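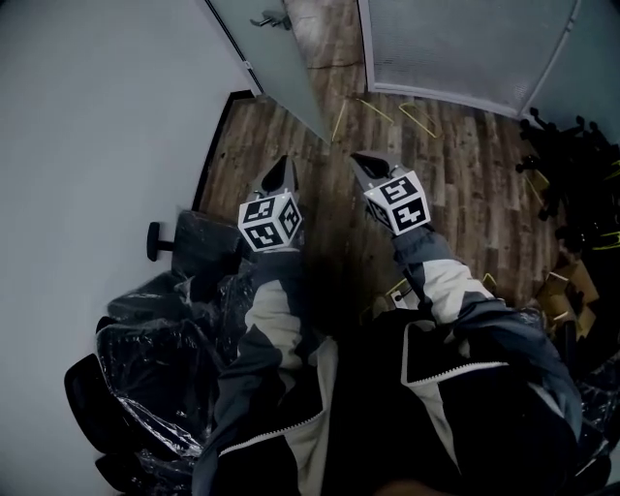

The hand-held pair, marker cubes on top, out for a round in the chair room.

I've spent most of June going back and forth between two sets of hand-held grippers, the Drilus and the Kanano, and I think I finally have a favorite! The Kanano closes more softly and it's lovely on cardboard, but my wrists were complaining after 115 takes (I logged every one, sorry to whoever has to read that sheet). The Drilus is stiffer in the trigger -- annoying for the first morning, fine after that -- and the tracking dropped out only 4 times, even when I had my hands way down by the floor.

Flat, thin stuff is still the hard part. Packing strap is miserable with both of them, you sort of have to come in at a slant and pinch the edge. Aurelia Lazăr wants to try softer fingertips next, and I've asked for a shorter trigger pull while we're at it. If you have a spare set of tips lying around, write to me!

Comments (3)

Escobedo: Did you recalibrate when you swapped sets, or just go?

Aurelia Lazăr: We did, both times. The tips are ordered, by the way.

kp_3872: Same wrist problem with the Kanano. I do 2 short sessions now and it's much better.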